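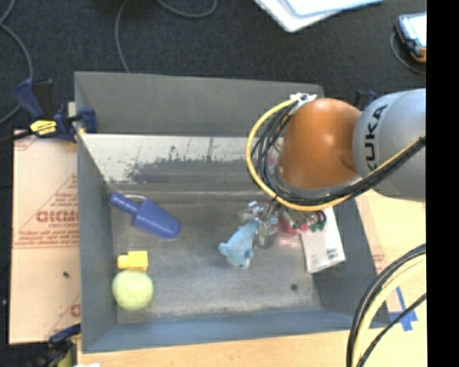
Didham Drawer Sorter, 16-compartment

Item 836
In stock, usually leaves us within 3 working days

Every house has the drawer. You know which one. It holds a key to a lock you no longer own, the takeout menu of a restaurant that closed in February, and a battery that may or may not have something left to give. The Didham won't throw any of this out for you. It will give each item an address.

The Didham is a shallow tray with 16 compartments, made for the kind of kitchen or hallway drawer that sticks when you open it and sticks harder when you close it. Baiba Pärn drew the first version on the back of an appliance warranty (which she then lost, in her own drawer). Her sister Ilze pointed out that the compartments were all the same size and that life is not. The current layout has long slots, square slots and one very small slot, whose purpose we still argue over.

What fits where

The two long compartments at the front take pens, chopsticks, birthday candles and a modest screwdriver. The squares behind them suit rubber bands, picture hooks, stamps, tape and the little bags of spare screws that come with furniture. The wide one at the back left is for things you can't name. We recommend keeping it to one.

The tiny one holds a single thumbtack in great comfort.

Materials and size

Birch plywood base, beech dividers, oiled once at the workshop. The dividers slide up and out, so two small slots can become one medium slot if you come into money and buy a stapler. Cork pads underneath stop the tray from drifting toward the back of the drawer, where trays go to be forgotten.

Please measure the inside of your drawer before ordering. The inside. We have a shelf of returns that fit the outside of a great many drawers beautifully. The full width and depth chart is on the sizing tab, and Gintarė Dambrauskienė will answer any question it leaves open, usually before lunch.

Finishes

Plain oil
Soot (dark stain, hides pencil marks and most sins)
Petrauskas green, mixed to match a cabinet that belonged to Ilze's neighbor and that visitors to the shop kept asking to buy

Care

Wipe with a damp cloth. Oil once a year if you're that sort of person. It will survive if you aren't. No dishwasher, please. A customer tried it, and sent us what came out in an envelope.

Goes well with

Udent label holders, brass, sold in a strip. Useful in shared homes, where one person's "miscellaneous" is another person's "my good scissors."
Zukby liner felt, cut to size. Stops the coins from announcing themselves every time you look for a pen.
Didham lid, for trays that live on a countertop and get company.

What buyers say

"Bought it for the kitchen, then spent a whole evening testing pens on the back of a bill. Threw out most of them. Kept the soy sauce packets, I'm not made of stone." Shayne Rutherford

"Lovely thing. My husband has put a single walnut in the small compartment and won't discuss it." Angharad Rosser

"Dividers were stiff at first and loosened up after a week. Green is darker than on my screen but I like it. Would have given full marks if it came with a second drawer."

Delivery and returns

Orders over $100 ship free within the lower 48. You have a month to send a tray back, provided it's unoiled by you and contains nothing of yours. We do check. So far we've mailed home a wedding ring, a library card and around a pound of assorted foreign change, and we'd like to get out of the postage business.

Soot finish is made to order and takes a little longer. Petrauskas green is back in the standard size only.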